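Handout for session 6, Simulation methods in manipulation. Read with the worksheet; the derivations are in the course reader and are not repeated.

## 1. What the Griltstead study asks

Griltstead is a simulated two-arm tabletop task. An object starts on one part of a mat and has to be delivered to a marked region. The question is narrow: does a placement policy trained only in simulation keep its ranking against other policies when the camera is moved? Success rate itself matters less to us than whether policy A still beats policy B from a different viewpoint.

The work was done in Graveo, a physics and rendering package. Two policies are compared:

- **Amo**, which predicts a short chunk of joint targets at each step
- **Mahawong**, which predicts one gripper pose and leaves the path to a planner

Both see the same observations and both were trained on the same 1826 demonstrations. The blue outline on the mat is the goal region. In the wide view it is strongly foreshortened, and this matters in section 3.

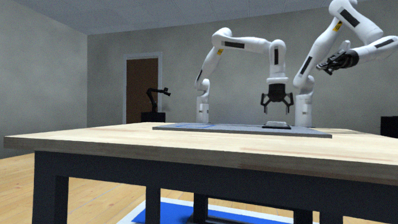
Haruna Kawaguchi objected at this point last year that a ranking over two policies is a single bit, and that a single bit can survive a change of camera by luck. The objection stands. The partial answer is to compute the ranking separately for each start position and report how often it agrees, which gives a rate with an interval around it. A better answer would be more policies.

## 2. Protocol

1. Fix the random seed and the start position of the object.
2. Run the policy from the reference camera until release or timeout. Log the object pose at every step.
3. Restore the saved state and repeat with the alternative camera. Only the camera pose may differ - lighting, friction and controller gains stay fixed.
4. Render the close view for contact checks. The arm hides a good deal of the work surface from here, so it is used for inspection only and is never an input to the policy.
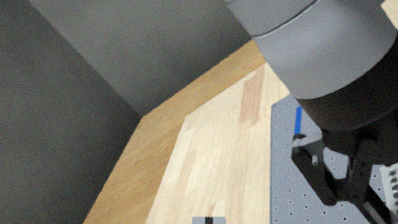 5. Score the final pose against the goal region. A trial counts as a success if the footprint of the object lies wholly inside the outline.

There are 10 start positions and 10 seeds for each. Any trial in which the solver reports interpenetration is rerun with a smaller time step; 37 trials needed this.

## 3. Where the error comes from

Let *e* be the distance from the object centre to the goal centre at release. Split it into a perception part and a control part. The perception part is found by giving the policy the true goal pose and noting how far *e* falls.

From a low camera, a small error in image height becomes a large error in depth along the table. From a raised camera the outline keeps more of its shape and the two axes are closer to balanced. Compare the outline as seen from higher up, during a carry:

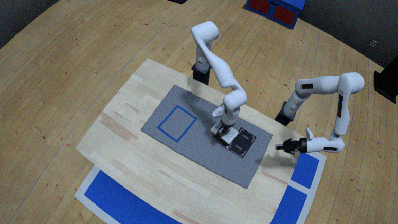 The depth term dominates for Mahawong, which commits to one pose early and has no later chance to correct it. Amo replans every chunk, so part of the perception error is removed as the gripper nears the mat. The cost is a longer tail: a few Amo trials drift during descent and end far from the goal, and the mean hides them. Report the median and the upper quartile as well.

## 4. Result and limits

Amo ranked above Mahawong from the reference camera. The order held at most start positions when the camera was moved, and reversed at those nearest the far edge of the table. 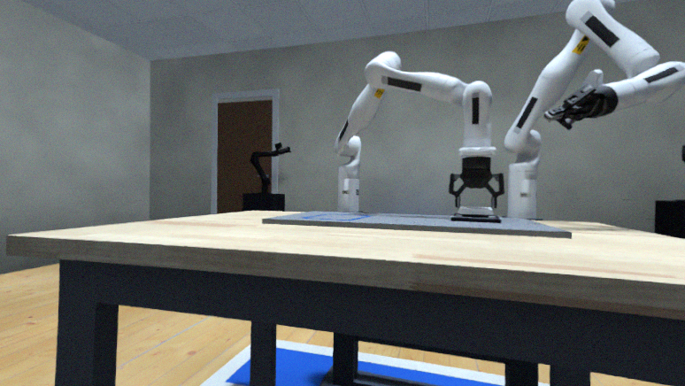

Two limits should be stated in any write-up. First, the second arm adds occlusion in some views and its pose was not varied, so its effect cannot be separated from that of the camera. Second, the success test is binary, and an object a hair over the line scores the same as one dropped on the floor.

For the worksheet, derive the depth error for a pinhole camera at height *h* and pitch *θ*, then state the pitch at which the two image axes contribute equally. Assume a flat table and ignore lens distortion.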